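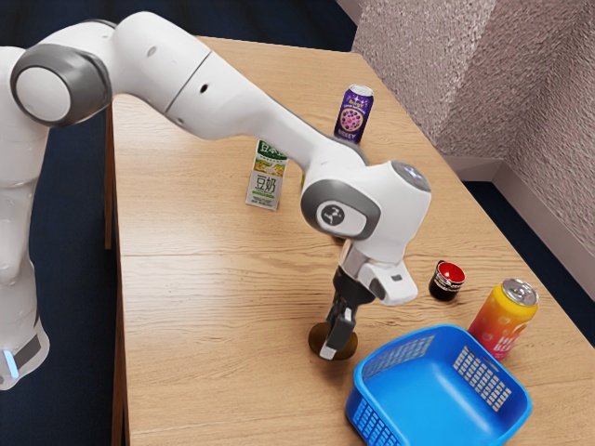 Le plateau en bois clair, vue 3D

Sujet : Huile ou vernis pour un plateau de table ? Je tourne en rond

miribelle_25
Membre depuis avril
Bonjour à tous,
Je me lance après des semaines à vous lire sans rien poster. J'ai récupéré un plateau en hêtre massif chez un menuisier qui fermait boutique, je l'ai poncé tout le week-end (j'ai encore de la poussière dans les oreilles) et maintenant je bloque bêtement sur la finition. Je voudrais garder la teinte claire, c'est mon obsession, je ne veux surtout pas d'un truc qui vire au miel au bout de six mois.
On mange dessus tous les jours, à quatre, dont deux enfants qui renversent tout. Le vendeur m'a poussée vers l'huile-cire Nondisora, ma sœur ne jure que par le vernis mat Saxena. Vous feriez quoi, vous ?

tonton_rabot
Membre, 2676 messages
Huile, sans hésiter. Un vernis c'est très joli le premier hiver, et le jour où tu as une rayure profonde tu reponces tout le plateau. Avec une huile tu reprends juste la zone, un coup d'abrasif fin, un chiffon, terminé. J'ai la même table depuis que les gamins sont petits et elle a vu passer des compas, des fourchettes et un fer à souder.
Par contre tu as poncé jusqu'à combien ? Si tu es montée trop fin, l'huile pénètre mal.

Laquedouce
Membre, 702 messages
Pas d'accord avec tonton (pour changer). Deux enfants, du jus de raisin, de la sauce tomate... l'huile demande de l'entretien et les gens ne le font jamais. Ils huilent une fois, ils sont contents, et un an après ils viennent ici nous montrer des auréoles noires. J'ai verni trois tables au Saxena mat, deux couches plus une troisième sur le dessus, et je passe l'éponge, point.

miribelle_25
Merci pour vos réponses si rapides ! J'ai fini au 180. J'avais du 240 sous la main mais mon beau-frère m'a dit d'arrêter là.
Laquedouce, le vernis mat, ça ne fait pas un peu plastique au toucher ? C'est ma grande crainte. J'aime bien sentir le bois sous la main.

Laquedouce
Si tu charges trop, oui. En couches fines et avec un égrenage entre chaque, franchement non. Mon mari croit toujours que la nôtre est brute.

tonton_rabot
180 c'est parfait, garde ton 240 pour égrener.
Et pour l'entretien, faut pas exagérer non plus : une demi-heure deux fois par an. On passe plus de temps à choisir une nappe.

copeaux_et_cie
Membre, 1375 messages
Je mets mon grain de sel parce que personne n'a parlé de la couleur, alors que c'était la question au départ ! Une huile classique va réchauffer le hêtre, toujours. Pas énormément, mais quand on veut du clair on ne voit que ça. Il existe des huiles légèrement pigmentées en blanc qui compensent. Nondisora en fait une, Clorley aussi, et la Clorley m'a paru plus facile à étaler — l'autre tire vite et laisse des reprises si on traîne.
Fais un essai sur le dessous du plateau, laisse passer quelques jours, et regarde le résultat à la lumière du jour et le soir sous la lampe.

tonton_rabot
La pigmentée sur du hêtre, je suis moins fan, ça se loge dans les petites mailles et ça peut faire sale. Sur du frêne ou du chêne d'accord.

copeaux_et_cie
Jamais eu le souci en essuyant bien l'excédent. Au bout d'un quart d'heure il ne doit plus rien rester qui brille.

gros_noeud
J'arrive avec ma question de débutant : et les deux faces, on les traite pareil ? J'ai un plateau qui a tuilé, je n'avais fait que le dessus...

Laquedouce
Tu as ta réponse, gros_noeud :) Les deux faces et les chants, surtout le bois de bout, c'est là que ça boit le plus. Et là-dessus même tonton sera d'accord.

tonton_rabot
Je confirme. Ça n'arrive pas souvent, profitez-en.
Au passage, les chiffons imbibés d'huile, à plat dehors pour sécher ou dans un seau d'eau. Jamais en boule dans la poubelle, ça peut prendre feu tout seul.

miribelle_25
Ah ça je ne savais pas du tout, merci ! Bon, je vais suivre copeaux et tester sous le plateau : un carré d'huile blanche Clorley, un carré d'huile normale et un carré de Saxena (ma sœur m'en prête un fond de pot). Je fais ça mardi soir quand les petits sont couchés. Il faut combien de temps avant de pouvoir poser un verre mouillé dessus pour voir ?

copeaux_et_cie
Pour l'huile, attends une bonne semaine. Et teste aussi le café, c'est plus méchant que l'eau.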